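Ticket 795: heating on the ground floor goes off by itself
Status: open, waiting on part
Site: Karnwood

Right, picking this up again as it's come back. The boiler fires fine in the morning, the radiators get properly warm, and then at some point before lunch the whole lot shuts down and the controller shows fault 14. Press reset, wait a bit, off it goes again as if nothing had happened! Ella reset it twice yesterday and I did it once before I went home.

What I've tried so far: bled the radiators (hardly any air in them), topped the pressure up to where the sticker says it should be, and put fresh batteries in the wall thermostat. I also turned the timer off completely and ran it on constant, in case the schedule had got muddled when the clocks changed last November and we'd all just lived with it. No difference at all. It still dropped out, only a little later in the morning.

I rang Baran, who fitted it, and the chap on the phone reckoned fault 14 is the return sensor reading too high. He wanted to know if the pump was noisy. It is a bit - a sort of grumble when it starts, then it settles. He said to put my hand on the flow and return pipes (carefully!) and see if both were hot. The flow was roasting and the return was barely warm, so now I'm confused, as that's surely the opposite of what the sensor thinks.
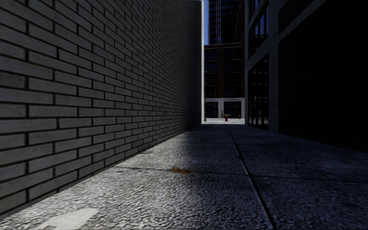 Posted by Magdolna Bognár
Sep 8, 2018
2 replies

Update from me. I took the cover off the sensor lead, with the power off before anyone shouts, and the plug was sitting crooked. I pushed it home and it ran all day without a fault, so I very nearly closed this. Then this morning, same thing, fault 14, cold radiators by the time the post came.

Celina Urbańczyk replied:
We had this at Brusum and it was the lead itself, not the sensor. It had gone brittle near the plug and the reading jumped about whenever the casing warmed up. Try wiggling it gently while you watch the temperature on the display. If the number leaps, there's your culprit. I'd get the pump looked at too, mind.

Magdolna Bognár replied:
Celina, you star. Wiggled it and the reading went all over the place, up and down by more than 2 degrees at a time. Baran are sending a new lead and will listen to the pump when they come. Until then, if it goes off, hold reset until the light goes green and please write the time on the sheet by the boiler. Don't touch the thermostat, it's fine where it is.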